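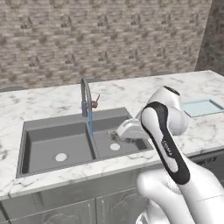

Sport and Games

How does a relay race work?

Most running races are won by one person. A relay is won by a team. In the usual kind there are four runners, and each one runs part of the race, called a leg. They carry a short hollow tube called a baton and pass it from one runner to the next. The team whose baton crosses the line first wins.

The baton counts more than the runners do. If your last runner gets to the finish without it, your team has no result at all.

Changing over

Passing the baton is called a changeover. It has to happen inside a part of the track marked with lines, called the changeover zone. If the baton is passed before the zone starts or after it ends, the team is disqualified.

The waiting runner doesn't stand still. They start running before the baton arrives, so both runners are moving fast when it changes hands. In short relays the waiting runner looks straight ahead and holds one hand out behind. The runner coming in calls a word, often "hand" or "stick", and puts the baton into it.

In longer relays the incoming runner is tired and may be slowing down. The waiting runner usually turns to look and takes the baton by sight.

What if it's dropped?

You can pick it up and keep going, as long as you don't get in another team's way. You'll lose time - but your team can still finish.

Who runs when?

A good starter often goes first. Runners who are strong on bends go first or third in a relay that is one lap long. The last runner is called the anchor, and is often the fastest in the team.

A club relay

Grolberg Harriers hold a junior relay every July. Last time 284 children took part, which made 70 full teams and left four children as reserves. Müzeyyen Sarıgül coaches the under-tens there. Her teams practise changeovers at a walk first, then at a jog, and only then at full speed. They do this for 2 weeks before the race.

Words to know

Leg - the part of the race one runner does
Anchor - the runner who goes last
Reserve - a runner who fills in if someone can't race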